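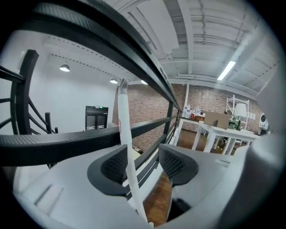
A hand-held gripper in use at the staircase, with the lower level and its brick wall beyond the handrail.

Erer Opens Equipment Purchasing Program for Robot Training Sites

November 2019 - Erer, which plans and supplies work sites for the robotics trade, today announced a purchasing and budgeting program for organizations that intend to collect robot training data with hand-held grippers. The program, named Brerkari, covers the selection of equipment, the preparation of a site budget, and the schedule on which parts are replaced.

Brerkari is open to manufacturers, warehouse operators, and research departments placing their first order for hand-held equipment, as well as to those adding a second or third site. Applicants will receive a written equipment plan before any purchase is made. The plan lists each item by quantity, expected delivery date, and expected length of service, and it separates one-time costs from costs that return each quarter.

"Most of the budgets we are asked to review have a line for the grippers and very little else," said Tuấn Hà, director of equipment planning at Erer. "Cables, markers, finger pads, chargers, storage, and the hours of the people doing the work all have to be paid for. When those costs appear halfway through a project, the project usually stops while someone looks for the money."

Under the program, hand-held grippers are ordered in pairs, so that an operator can work with one in each hand. Each pair is budgeted together with its marker cubes, cabling, and a set of replacement finger pads. Erer recommends that customers hold spare pads on site from the first day, and the standard plan includes 2 spare sets for every pair ordered. Pads are priced at $498 per set, with a fixed price through the end of the first contract year.

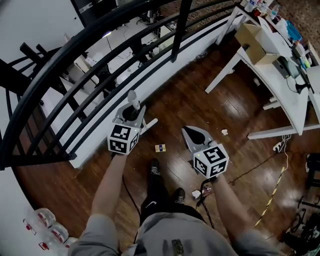
An operator holds a gripper in each hand, both fitted with printed marker cubes, at the top of the curved stairwell.

The program also asks customers to plan for the building in which the equipment will be used. Stairs, railings, changes in flooring, and the distance to the nearest outlet affect how many operators can work at once and how much cable must be bought. Erer planners will complete a site survey ahead of each order. Survey fees are credited in full against equipment purchased within the same fiscal year.

Tăng, a Brerkari customer since the pilot stage began in September, used the survey to revise its first-year request. The company had planned to purchase all of its equipment in a single order. Following the survey, it divided the request into two orders and moved part of the funds to operator hours and data storage. The second order will be placed once the first group of operators has completed training.

Erer has set the following terms for the program:

Equipment plans are delivered within 20 business days of the site survey.

Customers may purchase or lease. Leased equipment may be bought at the end of the term, with a portion of payments applied to the price.

Each plan includes 2000 operator hours as the base figure for estimating wear. Customers who expect heavier use may request a revised replacement schedule at no charge.

Software used to record and sort sessions is supplied by Oteo under a separate agreement. License fees are shown in the equipment plan but are billed by Oteo directly.

Shipping, import duties, and local taxes are quoted separately.

"A finance office wants to know what it is committing to in year two," said Hà. "We would like to give them that number at the start, even when it is higher than they hoped. It is easier to reduce the size of an order than to explain an overrun."

Organizations preparing budgets for the coming fiscal year are encouraged to request a survey early, as survey dates are assigned in the order in which applications are received. Applications should state the planned number of operators, the type of building, and whether the equipment will remain at one address or be moved between sites. A draft budget is helpful but is not required.

Existing Erer customers may transfer current service contracts to Brerkari at renewal. Contracts that are not transferred will continue under their present terms - including present pricing for replacement parts - until they expire.

About Erer

Erer provides equipment planning, purchasing, and site preparation services to organizations that use robots or train them. Its services include site surveys, budget review, leasing, and replacement parts supply.

Press inquiries and application requests may be directed to the Erer communications office.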